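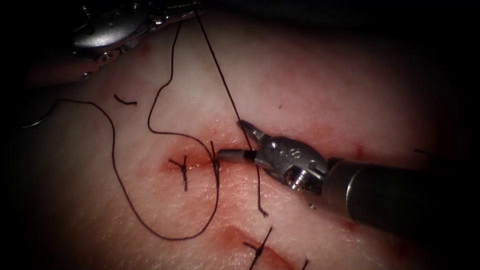
How many goes at a stitch should we record before the system starts to learn anything?
Fewer than you fear, provided they are clean ones. We had 522 by the end of July, and the last batch taught it far more than the first.

I look after the recording bench at Preveo, and people who are setting up their own keep writing to ask for my tips, so I've gathered them up (with a cup of tea at my elbow, as ever).

Start every example from the same resting position. Name the file before you pick up the needle, because you won't remember afterwards, I promise you! Keep to 30 stitches a sitting and then have a proper break; tired hands make tired examples, and the system will copy your sighs if you let it.

Keep your fumbles, too. Put a dropped thread or a second grab in a folder of its own, with a short note on what went wrong. 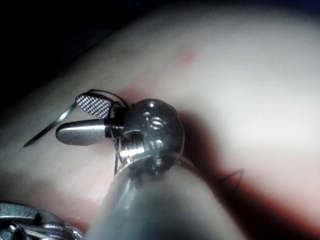

Khoury

Give the close-up view a look of its own before each sitting. On ours you want both jaws and the point of the needle showing clearly, and the thread dark against the pale surface. A bright glint on the metal is quite all right, so long as it doesn't hide the tip.

Check that all your views share one clock. Ours once drifted by 13 frames and I lost a whole Thursday to it. Wipe the lenses with a dry cloth, and copy everything to the second drive before you go home.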